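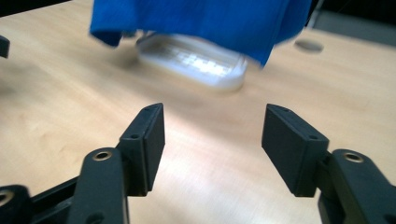 Figure 3. The Kanaan hand-held gripper with its jaws fully open; a blue cloth hangs just above a white tray beyond the finger pads.

4.2 Comparing the two finger pads

We were keen to learn whether the flat Kanaan pads would handle cloth as kindly as the softer Morwood ones, so Dalal Karam and Odette Langlois patiently recorded 351 trials with each, favouring the same blue cloth throughout. The flat pads (Figure 3) did rather well on thick folds, but they tended to lose a single layer, and we'd gladly try a thin rubber facing on them before the larger set of 2000 trials planned for May.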